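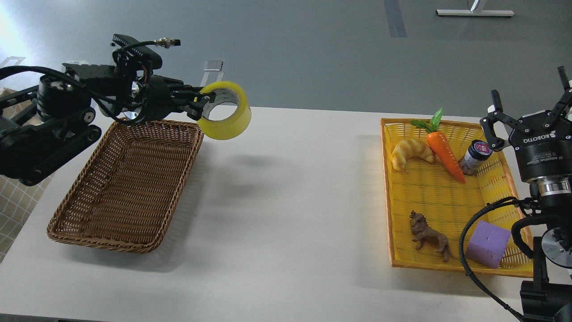 Sorting Mixed Small Items Between Two Baskets
Student project report, Pletmont, October

1. Background

The playroom at the Stedano family center keeps its small things in open baskets on low shelves. By the end of a session the baskets are mixed. Play food ends up with animals, foam blocks end up with jars from the pretend shop, and craft supplies such as tape get dropped in with everything else. Our project looked at how to set up a sorting table so that a mixed basket can be put right quickly.

2. Materials

We used a plain white table, a brown woven wicker basket and a yellow plastic woven basket with an orange rim. The wicker basket is rectangular and shallow. It started each trial empty, and the mixed items started in the yellow one.

The items came from a stock of 142 pieces in four groups:

Play food: croissant, carrot, other fruit and vegetables
Figures: lion and other animals
Blocks: foam cubes, including a lavender one
Household: small lidded jars, rolls of packing tape

The yellow packing tape was hard to place at first. It is a craft supply and not a toy, so we put it in the household group with the jars.

3. Method

Each trial began with a small mixed load. One group was named, and the items in that group had to go to the wicker basket. Everything else stayed where it was. A trial ended when the sorter said it was finished. We wrote down the time and any item left in the wrong basket.

We ran 27 trials with each of 3 layouts:

Layout A: baskets side by side, touching
Layout B: baskets side by side with a gap
Layout C: one basket behind the other

The baskets were not lined up exactly with the table edge. We decided early on that a slight tilt was acceptable, as they sit that way on the shelves too.

4. Results

Layout B gave the fewest misplaced items. With the baskets touching, tape rolls sometimes came to rest across both rims and had to be moved again. Layout C was the slowest. The front basket was easy to reach, but the sorter had to lift things over it to get to the back one.

Figures were the easiest group to pick out. Jars took longer when they were lying under play food. The tape was quick to find but took up a lot of space in a shallow basket, and two rolls left little room for anything else.

5. Problems

The wicker basket slid on the table when something was dropped in from too high. We tried a sheet of Fadix mat under it for a few practice runs and it stayed put, but we did not use the mat in the timed trials.

Our timing was done by hand, so short differences between layouts should not be given much weight. The item groups were also our own choice. The Yurchenko storage guide we read for the course puts jars with play food, and that would have changed some of the error counts.

6. Recommendations

Leave a gap between the baskets. Keep tape in a separate deep container. Add picture labels to the shelf baskets before the next group repeats the trials, and record which item is picked first.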